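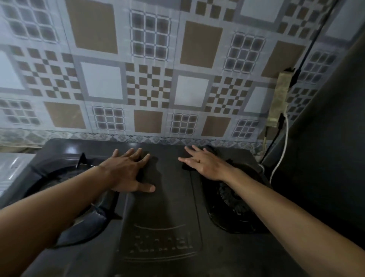 Part 2 of my Surnolo guide is all about getting the alarm to live happily with your kitchen, and I'm going to be a bit bossy about where it goes. The Surnolo is a combined heat and smoke alarm with a little base unit (the Domix hub, the white puck in the bottom of the box), and how well it behaves depends almost entirely on where you fix it. Before you pick up a drill, work out where the cooking happens. If your hob is pushed up against a tiled wall, like the black two-burner one here, then all the steam and frying smoke goes straight up that wall and spreads along the ceiling from there, so that's the side of the room to keep away from. I got this wrong the first time and had toast alarms for a fortnight!

What you need to hand

The alarm, its mounting plate, the two screws and plugs from the small bag, the Domix hub and its cable, a pencil, a tape measure, a drill with a 6 mm masonry or wood bit, and a stepladder you trust. Borrow somebody to hold the ladder if you can. I had Florante Talavera from upstairs, who also passed me the screws and ate most of my biscuits.

Fixing the plate

1. Measure from the middle of the hob across to where you'd like the alarm. I go for 3,000 mm if the room allows it. Mine only just does, with the alarm ending up nearly over the fridge, and it has been fine there.

2. Check you're well clear of the light fitting and not tucked right into a corner. Air sits still in corners and the alarm won't get a proper sniff of it.

3. Hold the plate up with the arrow pointing towards the door (the arrow is tiny, look near the slot) and pencil through both holes.

4. Drill, push the plugs in, and screw the plate on. Snug will do. If you really lean on the screws the plate bows in the middle and then the alarm won't click home, and you'll be up there muttering like I was.

Caution: find out what's above your ceiling before you drill it. Cables to the light usually run straight across from the switch, but in older flats they wander all over the place. If you're not sure, use the sticky pad version of the plate and leave the drill in the cupboard.

Waking it up

5. Pull the orange tab out of the back of the alarm. It gives one chirp and a green blink. No chirp means the tab has torn and left a bit behind, so have a look in the slot with a torch and tease it out with tweezers.

6. Offer the alarm up to the plate, line up the two notches, and turn it clockwise till it clicks. It takes more of a twist than you'd expect.

7. Plug the Domix hub in somewhere in the same room or the next one along. Leave it alone for a minute while the ring goes from red to slow white.

8. Open the Manalo app, tap Add, and type in the code printed on the side of the alarm. Which is now on the ceiling, so you'll be going back up the ladder unless you took a picture of it first. (Take a picture of it first. Evelien Van Beek told me to and I didn't listen.)

9. When the app asks for a room, choose Kitchen from the list. Don't type your own name for it at this stage, even if you want to call it something fancy. Kitchen switches on the heat setting and a custom name leaves you on the smoke-only one. You can rename it afterwards and it keeps the right setting, don't ask me why.

Note: if the app sits on "Looking" for ages, your phone is probably on the faster of your two wifi networks. The hub only talks to the slower one. Swap over, add the alarm, then swap back.

Testing

10. Warn the people you live with, and the dog if you've got one. Press and hold the middle button until you hear three long beeps, then let go. The app should show Test OK within a few seconds.

11. Do the same again from the app with the Test button on the alarm's page. I like doing both, as the first one checks the siren and the second checks the hub can reach it.

12. Cook something normal that evening and see how it gets on. A fry-up is ideal. If it goes off over ordinary cooking, open the alarm's page, tap Sensitivity and bring it down one notch, no further. Still grumbling after that? Move it further from the hob and leave the setting where it is.

Caution: never pop a shower cap or a sandwich bag over it while you cook. I know people do it. It's far too easy to leave on. Use the Hush button in the app, which gives you a quiet spell and then switches itself back.

Error codes I've had so far

E1 is the battery not seated, so take the alarm down and press the battery in till it's flush. E4 means the hub has lost it, and unplugging the hub and plugging it back in has sorted that every time for me. E7 is dust. Go round the vents with the soft brush on the hoover, with the alarm still up on its plate, and run the test again.

I give mine a hoover every February when I do the tops of the cupboards, and press the test button whenever I change the bed. Part 3 covers adding a second alarm in the hallway and linking the two so they both shout together.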